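Commissary prices, month four

January 2024

The new commissary list for the Gwynne unit went up last week, and I have now entered all of it into the spreadsheet. Readers who started with the September post will know the method. I take each item code, match it to the previous list, and record the unit price, the package size and the purchase limit. The current list has 263 items. Of those, 19 changed in price, and every change was upward.

Price increases are the easy part to find. Package size is harder. The instant coffee kept its code and its price but went down in weight, so a plain comparison of the two lists shows no change at all. I have added a column for price per ounce and redone the earlier months to match. If you downloaded the old file, please replace it.

The vendor is still Fivutetti. The contract with the county was renewed without a new bid, under a clause that permits two extensions of one year each. I have requested the commission schedule twice. The first request was denied as a trade matter. The second is pending.

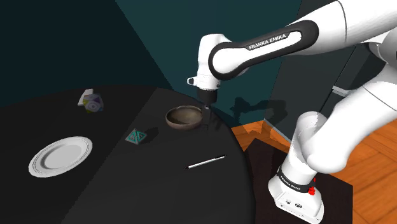
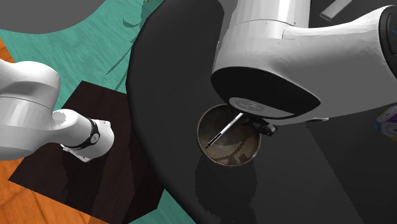 Writing supplies are where the list makes the least sense to me. A person held at Gwynne can buy a flexible pen, a pad of lined paper and stamped envelopes, and each of these has its own limit per order. A pen like the one lying in the brown bowl would be ordinary on any desk, but inside it has to be the approved type, bought from the approved list, at the listed price. The limit is two per order. The pad holds 100 sheets and the limit is one. Envelopes are sold singly, and the price includes a handling charge on top of the postage. The handbook does not mention this charge.

Indigent kits are supposed to cover the gap. The handbook says a person with no funds for 30 days may request one. It does not say whether a deposit made on day 29 restarts the clock. Two families have written to tell me that it does. I would like to see that in writing before I treat it as policy.

Godthorpe, the smaller unit across the county line, uses Gumo for its commissary. Its list is shorter, at almost 200 items, and the pad of paper costs less there. I do not have enough months of data from Godthorpe to say anything about the trend. The two lists also use different codes, so I am matching by product name and checking each match by hand. That file will go up when it is done.

One correction to the last post: I gave the phone deposit fee as a percentage. It is a flat fee per deposit, so small deposits are hit hardest. The table has been fixed.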